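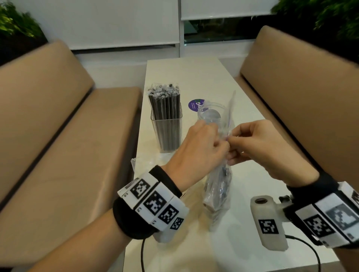

Technical Services

Looking after the Sorix wrist sets

The Sorix cell at Bendthorpe is being taught to restock table items in places where people sit and eat. Its first task is the refilling of drinking straws, and the movements it learns from are recorded by staff who do the job by hand with a tracking set on each wrist. By the end of June 2018 the team had placed 1,728 recordings on the shared store, of which 900 have been checked and passed to the training group.

Members of other departments have asked how the sets are kept in working order. Marietjie Steyn, who is responsible for the recording equipment, has agreed to the publication of the following notes. They replace the single sheet issued last November.

Each set consists of a padded black strap, the white panels that carry the printed square markers, and a white side unit with a marker of its own and a thin black cable. The strap is fastened first, over bare skin, and should be firm enough that the panels do not turn when the wearer makes a fist. The cable is then brought down towards the wearer's body with enough slack for a full reach across the table. A cable pulled tight will drag on the side unit, and even a small change of angle spoils the reading for the whole session.
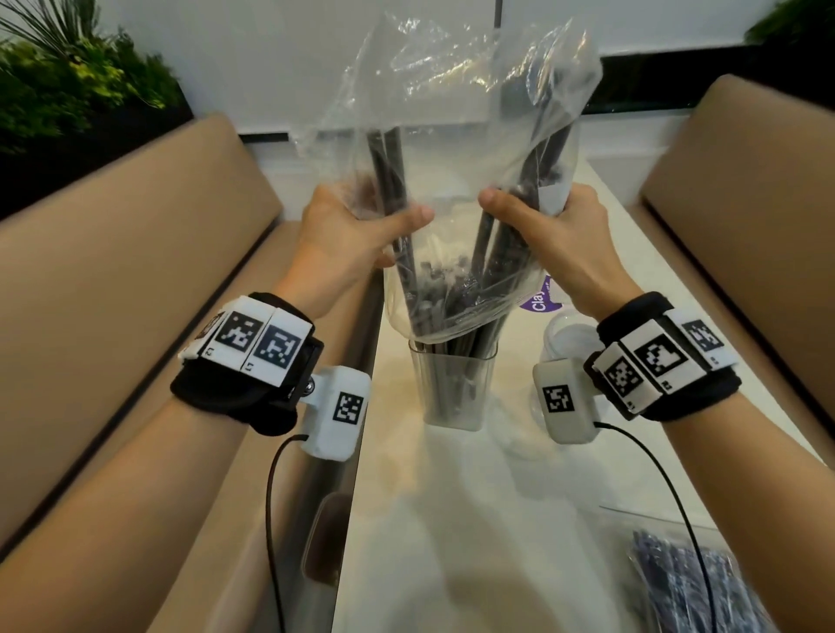

Lowering a bag of straws into a container, with a tracking set on each wrist.

Once both sets are on, the wearer holds the wrists still over the table for the alignment check and then turns them slowly, palms up and palms down. The Getov software reports any marker it cannot find. If the same marker is missed twice, the set is to be taken off and the panel inspected before any recording is made. Most faults of this kind in the spring were caused by worn print - the black areas turn grey with handling and the edges of the pattern are lost. Faded panels should be replaced and not touched up with pen.

Glossy tables and clear plastic are a known difficulty. Reflections from either can confuse the tracking, and staff are asked to check the lighting before they begin and to leave the blinds as they find them until the session is over. A change of light half way through has cost the team more recordings than any fault in the equipment. 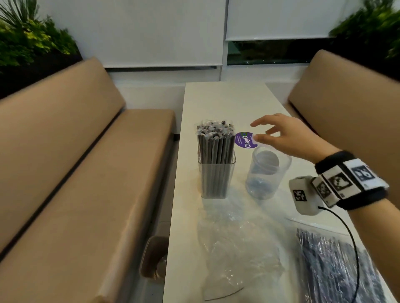

Straps are wiped down after each wearer and left to dry flat. Panels are cleaned with a dry cloth only, as the spray used on the tables has been found to lift the print. The joint that holds the side unit is checked for play after every 50 recordings and tightened with the small key kept in the case. It should move under firm pressure from the thumb and at no other time. Cables are changed after 500 recordings whether or not they show wear, and the change is entered in the log with the number of the set and the initials of the person who made it.

The log is kept in the Abdel Rahman Room with the spare panels. Entries have been patchy of late, particularly for the left-hand sets, and Ms Steyn would be grateful if they could be made on the same day as the work. 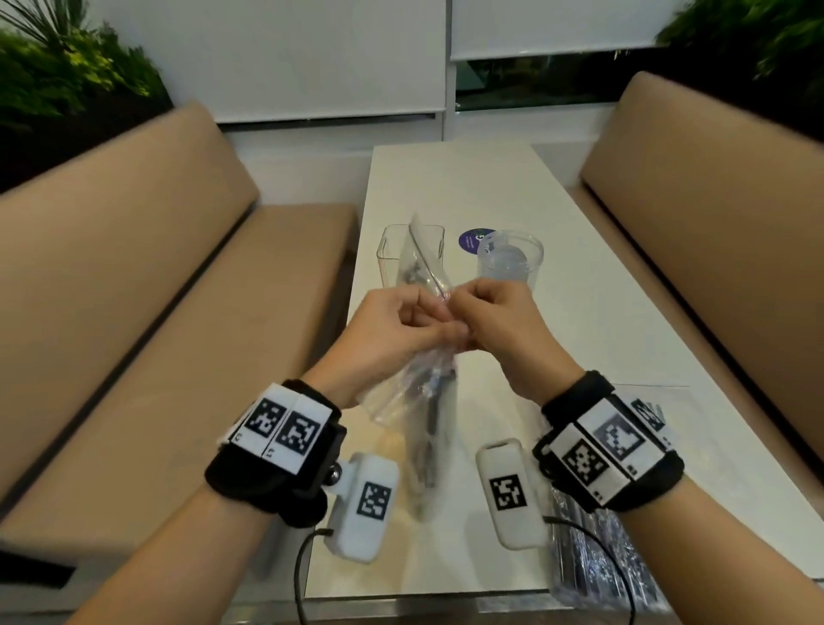 May a session continue if one side unit has been knocked out of position?

The session should be stopped and the unit set back to its mark, after which the alignment check is repeated with both wrists. Recordings made before the knock may be kept. Any made after it should be marked as doubtful in the log and left on the store for Ms Steyn to review.

Requests for spare panels or cables should be sent to Technical Services with the number of the set.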